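Residents' Help Exchange > Household > Bedding and Linens > Washing and Care

Washing a printed cotton quilt without fading the design

Posted by Imard Court Residents' Desk, 14th June

Our office responds to household inquiries from tenants of a furnished building and has received several requests for guidance on the care of printed bedspreads. The covers in question are white, quilted, and printed with large designs in strong colors. The care labels on most of them have worn away. Tenants report that dark portions of the print have grown dull after repeated washing, and in one instance a pale pink tint spread across the white background.

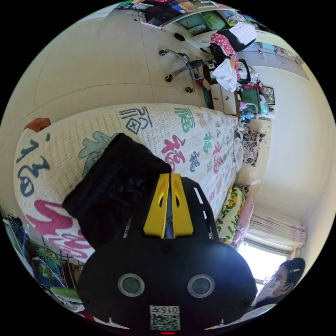 The building laundry offers a front-loading washer with a cold cycle, a warm cycle at 40 degrees Celsius, and a hot cycle. Dryers are available, although their temperature cannot be adjusted below medium. We would be grateful for advice on the following matters: the correct water temperature, the use of color-catching sheets, and whether a tinted background can be restored once the cover has been through a dryer. We would also welcome opinions on how often such a cover should be washed when it is in daily use.

Breathnach Linen Services

Printed quilts of this type should be washed in cold water for at least the first several cycles. The 40-degree setting is acceptable later, provided that the print has been tested and found stable. To test it, dampen a white cloth, press it firmly against the darkest part of the design for one minute, and inspect the cloth. Any transfer of color indicates that the article must be washed alone and in cold water only.

The following practices are recommended:

Turn the cover so that the printed face is inward, and fasten any ties or buttons.
Use a liquid detergent without bleach or optical brighteners. Powder may remain in the stitching channels.
Fill the drum no more than halfway. A quilted article that cannot move freely will not rinse properly.
Select a second rinse where the machine provides one.
Remove the cover promptly at the end of the cycle. Most tinting of the kind described takes place while a damp article lies folded against itself.

A background that has picked up color may be treated by soaking the entire cover in cool water with an oxygen-based whitener that the manufacturer states is safe for colors. Allow up to eight hours and then wash as usual. Results are less certain once the article has been machine dried, as heat tends to fix loose dye. Chlorine bleach should not be used under any circumstances.

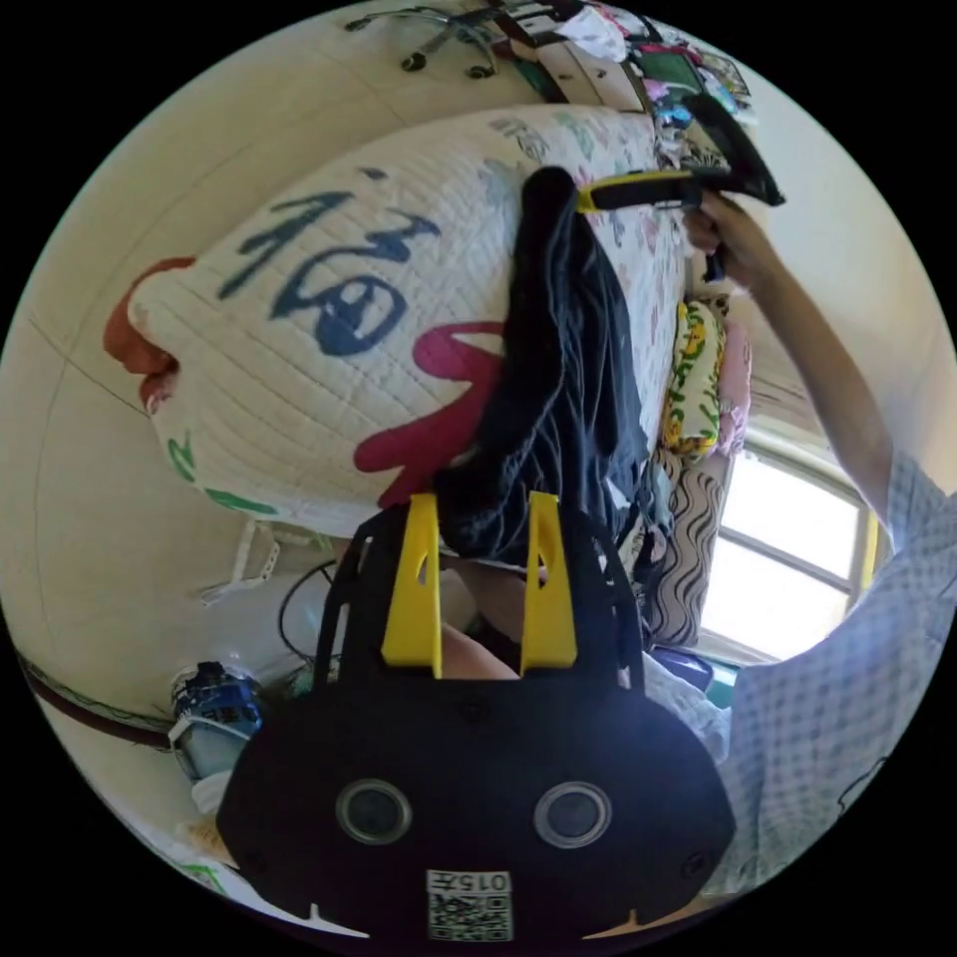

Pillows require separate consideration. A quilted pillow should be washed in pairs where possible in order to balance the drum, and it must be dried completely through to the center. Dampness in the filling is difficult to detect by touch on the day of washing, and we advise leaving the pillow in a ventilated room overnight before it is returned to its case.

With respect to frequency, our contracts specify that bedspreads be laundered every 2 weeks when they are slept under directly and once a month when a top sheet is used.

Havorero

Cold water and a color sheet. We have followed this method for years with no complaints. The sheets do collect loose dye, but they will not rescue a cover that is washed with dark clothing, so please keep trousers and similar items out of the load.

Hindutgate Housing Office

We concur with the first reply in most respects and wish to add a note on drying. Our buildings manage more than 200 beds, and we discontinued machine drying of printed covers last November. They are now hung indoors over two parallel rails with the printed side down and kept away from direct sun. Drying takes 22 hours in our linen room with the window open. Fading has been noticeably reduced, although we changed detergents in the same period and cannot attribute the improvement to one measure alone.

We would question the monthly interval given above. Where tenants sit on the bed during the day, a cover will require washing more often than that, whether or not a top sheet is present.

Contact the moderators | Terms of use | Copyright Residents' Help Exchange | Back to top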